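Home | Kitchen | Laundry | Workshop | Odd Jobs | Ask Us

Looking after a gripper with soft fingers: what we've learned at the Jultthorpe workshop

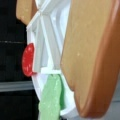

The gripper with something light green hanging from it, and one of the two tan fingers taking up most of the view.

I promised in April that I would write up how we look after the little arm on the folding bench, and then the spring orders came in and I never sat down to it. Several of you have written to ask (hello to the reader in Macapagal with the two-armed setup, I'm very envious), so let's put the kettle on and go through it properly. We have one arm, one bench and one gripper, and everything below comes from keeping those three on speaking terms with each other.

The wiping down

Fingers first, as they do all the touching. Ours are tan, broad and rounded at the bottom like a paddle, and they pick up fluff the way a good wool coat does. I wipe the flat faces at the start of the day with a cloth wrung out in warm water and one drop of washing-up liquid, then again with plain water, then dry them with an old tea towel. Please do the second wipe! I skipped it for a fortnight when I was new to all this and the arm dropped every third napkin, and Hüsnü Tekin had the whole wrist in pieces on the bench before I owned up.

Don't use anything with fabric softener in it, and that goes for the cloths as well. If your cloths have been through the wash with softener they'll leave a film you can't see but can certainly feel if you rub a finger across. I keep a separate bundle in a biscuit tin with the lid on.

For the rims, where the edge curves round, a soft toothbrush does nicely. Go along the curve and not across it.

The frame and its struts

The white plastic part between the fingers has criss-cross struts inside, and lint loves a criss-cross. A dry pastry brush gets in well enough. We tried a can of compressed air, and all it did was send the fluff further up. While you're in there, press each strut lightly with a fingertip. They should feel the same all the way along, and if one gives more than its neighbour I put a dot of pencil beside it and look again the next evening.

Hüsnü replaces the frame when the counter gets to 2,000 grips, whatever it looks like. I think that's early and have told him so, but he's the one who gets telephoned when it cracks. The last one came off at 1,180 after an argument with a zip, and he was rather pleased about that.

Spare frames live flat in a drawer. We hung ours on a nail by the window one summer and they took on a bend.

Setting the grip

This is the part people rush. Switch off, wait for the arm to settle, and check the fingers by hand before you go anywhere near the settings. They ought to meet evenly along their length. If the tips touch first, loosen the two small screws behind the bracket by a quarter turn, let the fingers find their own place, and do the screws up again a little at a time, going from one to the other.

Then try it on something thin, and after that on something thick. I use a cotton handkerchief and a folded bath flannel. On our controller the number for light cloth is 318 and for towelling it is 800, though yours will be different and you'll want to work up to it from the low end. Write the numbers on a bit of masking tape and stick it to the bench. We had them in a notebook, and the notebook went home in somebody's bag to Bellero.

Shiny or slippery cloth wants a slower close as well as a firmer one. Lovely Cabanatuan taught me to stop the arm just after it lifts and give the cloth a small tug downwards. A little stretch is fine. If it slides, stop, wipe the fingers again and only then touch the number.

Odds and ends

A strip of dark felt under the bench kit saves the feet from creeping about. Tie your cables back with cotton tape, with enough slack for the wrist to go all the way round and home again. And do listen to it for a minute in the morning before the radio goes on. A tick from the wrist is usually grit, and a groan usually means the collar wants a smear of grease, no bigger than a lentil.

Keep your own fingers out while it's powered, please, even for a stray thread. Adelmo Dal Bello has the bruised thumbnail if anyone would like to see one.

I still haven't found a good way to get candle wax off the finger faces without dulling them. Ice and a plastic scraper gets most of it. If you have something better, do write in.

Recent tips
Getting the squeak out of an ironing board
Three ways to store odd screws
Cloden hinges: which oil and how much
Lint traps, and where the fluff really goes
Sharpening pinking shears at home

We use cookies to remember your settings and to see which pages are read. By carrying on you agree to this. Accept | Change settings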